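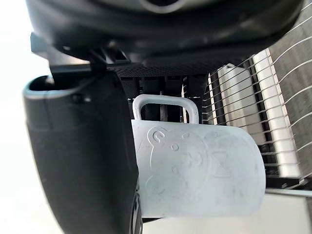 Words: Natália Gajdoš
4 April 2021
Filed under: Food and drink, Interviews

Svetozár Bednárik would like it known that he does not hate tea bags. He says this before I have sat down, and then again while he is hunting for a second chair, and by the third time I have started to suspect that he hates tea bags a great deal.

"They're fine," he says. "They're fine in the way that a car park is fine."

Bednárik has spent most of his working life tasting tea for other people. First came Brokonton, the blending house, where he stood at a long bench and slurped from a spoon until lunch. Then there was a spell at Mockus, a rival firm which he describes as "the same bench with worse windows". Now he works for himself, writes a newsletter called Flevoter that goes out to 3,821 subscribers, and gives evening talks in which he tells rooms full of adults that they have been boiling their kettles wrong.

Have we? He sighs like a man who has been asked this at weddings.

"You can't boil a kettle wrong. It's a kettle. What you can do is boil it, wander off, ring your sister, come back and think, oh, that'll still be hot. It won't be. You're making soup."

His rules for a decent cup are fewer than I had feared. Fresh water. A pot, if you own one, and a lid on the mug if you don't. Four minutes for anything black and strong, during which you are not allowed to squeeze, prod or stir. He is especially firm about the squeezing. He once shared an office with a squeezer and still talks about it in the tone other people keep for burglaries.

I confess that I put the milk in first. There is a pause, and he looks out of the window for a bit.

"With a pot, do as you like," he says at last. "With a bag in the mug, you're brewing leaves in warm milk, and I think you know that."

The talks began by accident. A library had booked someone to speak about canals, the canal man had flu, and Bednárik lived across the road. Fifty people had turned up expecting locks and towpaths. He gave them an hour on Assam, and by his own account lost only the front row. He has now done 169 of these evenings, and he has kept a note of the questions asked at each, which he reads to me from a blue exercise book with obvious pleasure. The most common is whether tea goes off. (It goes dull, he says, and you should stop buying it in sacks.) The rarest, asked one time only, was whether he had considered coffee.

Had he?

"I drink coffee every morning. Don't put that in."

He softened a little on being told that I would, and asked only that I mention it is instant.

What he really wants to talk about is cups. His view, held with some heat, is that the shape of the thing you drink from matters more than what you paid for the leaves. Wide cups cool too fast. Thick rims make everything taste of rim. Glass is for people who want to look at their tea, and he wonders aloud what they are hoping to see. He owns far too many cups himself, and his wife has asked that new arrivals be matched by departures, an arrangement he honours by moving the old ones to the shed.

The favourite is a chipped brown one from a seaside café called Trallon, long since closed. He paid for it, he says, although it took some persuading to get the owner to name a price. It holds exactly as much as he wants and he has never found another like it. I ask what he would do if it broke.

"Glue," he says.

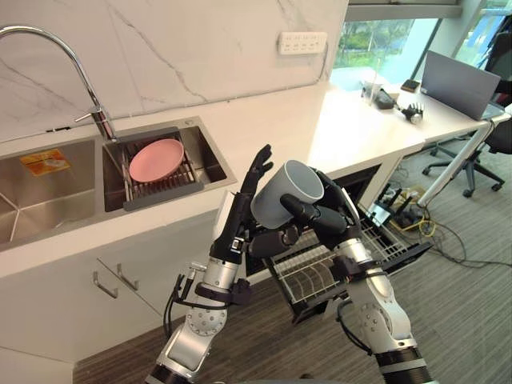
According to Ludmila, the shed is worse than he lets on, and the business about never finding another brown cup would carry more weight if there weren't two of them behind the lawnmower. She also reports that he squeezes the bag when he thinks he is alone in the house.

Bednárik receives this calmly. The other two brown cups are from a different café, he explains, and are the wrong brown. On the squeezing he has no comment, except to say that a man in a hurry is not on duty.

He is working on a book, or at any rate on the first chapter of one, which he has written several times. The present version opens with his grandmother, who kept her tea in a tin marked "buttons" so that visitors wouldn't ask for any. An earlier version opened in the seventeenth century and he got stuck there for a whole winter. The publisher has been patient. He puts this down to the publisher having forgotten about him.

Before I go he makes me a cup, with the milk in last. It is very good, and I tell him so, and ask which tea it is.

He fetches the box from the cupboard to show me. Supermarket own brand, bags, the big box.

"They're fine," he says.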